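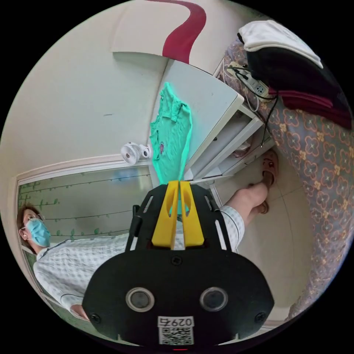
Figura 3. Garra manual voltada para a camisa sobre a mesa de cabeceira, com os dois dedos amarelos próximos um do outro.

3.2 Gravação de demonstrações com a garra manual

Esta seção descreve a coleta de demonstrações de manipulação de tecidos usadas no treinamento da política Nseir. O conjunto atual tem 2.183 episódios. A montagem dos dedos está na seção 2.

1. Ligue a garra e espere o indicador luminoso acender.

2. Anote na planilha da sessão o número impresso na etiqueta, abaixo das lentes (0297 na unidade da figura). A calibração é individual e não pode ser trocada entre unidades.

3. Passe um pano seco nas duas lentes.

4. Abra e feche os dedos por completo três vezes, com a garra parada. O programa Stumetti usa esse trecho para estimar a abertura.

5. Coloque a peça de roupa na borda de um móvel, com uma parte pendente.

6. Aproxime a garra devagar, mantendo o tecido entre os dedos e no campo da câmera. A inclinação do punho é livre e deve variar de um episódio para outro.

7. Feche os dedos, levante a peça e leve-a ao destino. Cada episódio dura no máximo 20 segundos.

8. Encerre a gravação antes de pousar a garra.

Nota: móveis, cabos e objetos do quarto permanecem onde estão. Nos testes de Fares Nassar, a política treinada só em bancada errou mais a preensão quando havia objetos ao fundo.

Nota: episódios com falha de preensão são mantidos e recebem o código F na planilha.

Cuidado: não puxe tecido que esteja preso a cabos ou tomadas. Solte-o com a mão e reinicie o episódio.

Cuidado: em quartos ocupados, grave somente com o termo de consentimento assinado. Os arquivos seguem para anonimização antes de qualquer anotação (seção 3.4).

Revisão: Rania Sabbagh, 02/07/2021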